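Skimura opened its Dirnley office to visitors in July, and I spent a morning there with 12 other people, most of them small shop owners who take payments in digital coins.

The tour began at 9:30 in the support room. Staff handle almost 200 wallet recovery requests a month, and the usual cause is a lost seed phrase. We then saw how a new token gets listed. Breser, the company's test network, had 435 nodes running when we looked at the status page.

After coffee there was a demo of Lý, the browser wallet. Sending a payment took three clicks. Fees were shown before the last one, which I liked. Card top-ups are not ready yet.

Parking is behind the building. The next open morning is in the fall, and sign-up is by email.

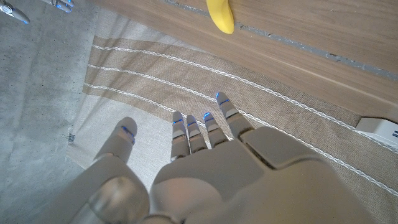
Photo: Skimura press office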